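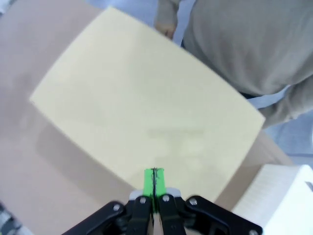
Figure 2. Yellow interleaf sheet on the cardboard base.

Section 4: Laying the interleaf sheets

Read Section 3 before you start. The carton should already be open and the flaps folded down, with the tape trimmed off.

The Clerik storage kit is packed with plain yellow interleaf sheets. They go between prints, maps or drawings so that one face does not rub against the next. The sheets have no front or back and carry no printing. Either side may face up.

What you need
Interleaf sheets (refill pack 246)
A flat piece of cardboard larger than the sheet
Clean, dry hands or cotton gloves
A soft brush
The label card from the lid pocket

4.1 Preparing the base

1. Set the cardboard on a table with the smooth side up. The flattened panels of the shipping carton will do.
2. Brush off crumbs of board, staples and bits of tape. Run your palm over the whole surface. A staple left in the board will mark every item in the stack.
3. If a panel has a fold line, turn the cardboard so the fold falls outside the area where the stack will sit.

Note: Cardboard is a work surface only. Do not leave prints on it overnight.

4.2 Placing the first sheet

1. Take one sheet from the pack. The sheets cling together in dry weather — fan the corner with your thumb to part them.
2. Lay the sheet down loosely. It does not need to be square to the cardboard at this stage.
3. Look along the sheet from table height. New sheets often lift at one side or curve at the far edges. A slight curl is normal and will settle under the stack.
4. If the curl is higher than a finger's width, turn the sheet over, cover it with a clean board and leave it for two hours.
5. Lift the sheet by its near edge and turn it until it lines up with the base.

Caution: Do not crease the sheet to make it lie flat. A crease will press through into soft papers.

4.3 Building the stack

1. Place the first print face up on the sheet, leaving an even margin on all sides.
2. Lower the next interleaf sheet from one edge to the other so that air can escape. Do not drop it flat.
3. Repeat until the stack is complete. The Ponerier tray holds up to 81 items with interleaves. Stop sooner if the lid does not close under its own weight.
4. Finish with an interleaf sheet on top.

Note: If a sheet goes down crooked, lift it and start again. Sliding it across a print can smear pencil or chalk.

4.4 Labeling

Write the tray number and the date on the label card in pencil, then slide the card into the lid pocket. Do not write on the yellow sheets.

4.5 Replacing sheets

Check the sheets every April. Replace any that are torn, stained or brittle at the corners. Order refills from Quiroga Supply, Fikotthorpe, under part number 2752.

Section revised 20/09/2018, P. Prasertsri. Checked by H. Saavedra.

Continue to Section 5: Closing and moving the tray.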